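## Bagging up cabbage: your questions

I buy napa cabbage two heads at a time, so these come up a lot.
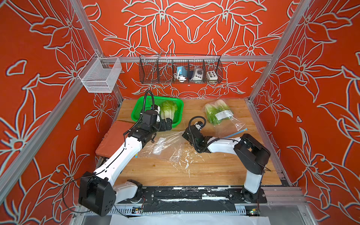
I use big zip bags, one head to each.

**Do you wash it first?**
Never — I rinse leaves as I need them.

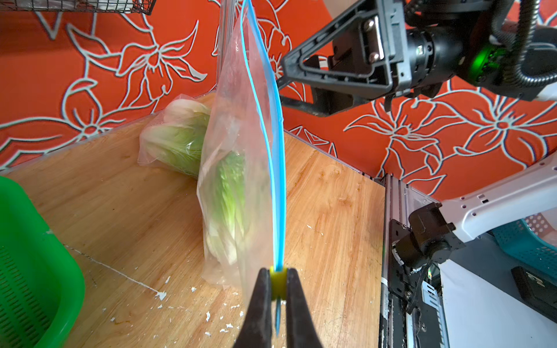
**Where do you keep the bags?**
In the bottom of the fridge, zips up.

**Can I bag loose leaves?**
Yes, I do! 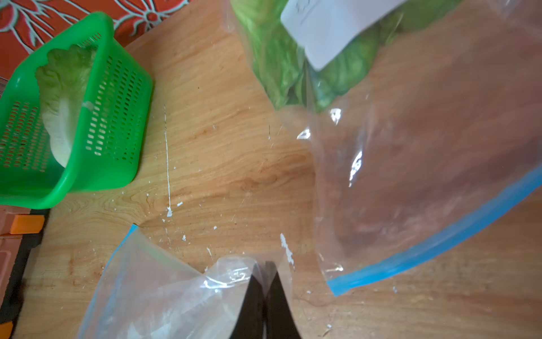 Squeeze the air out gently and they'll be fine for 5 days.

**Why a basket?**
It's easy to rinse!

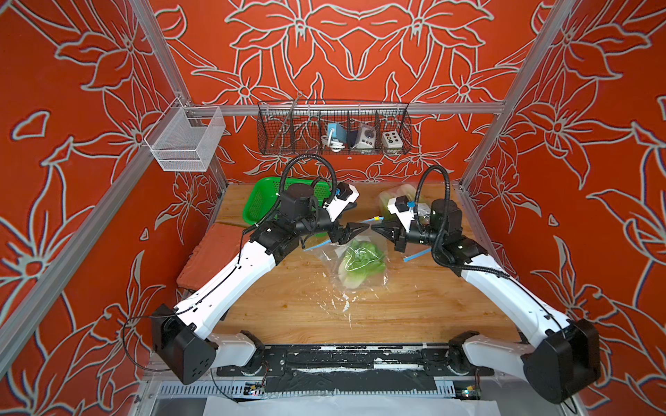
*The wooden worktop and flowery walls*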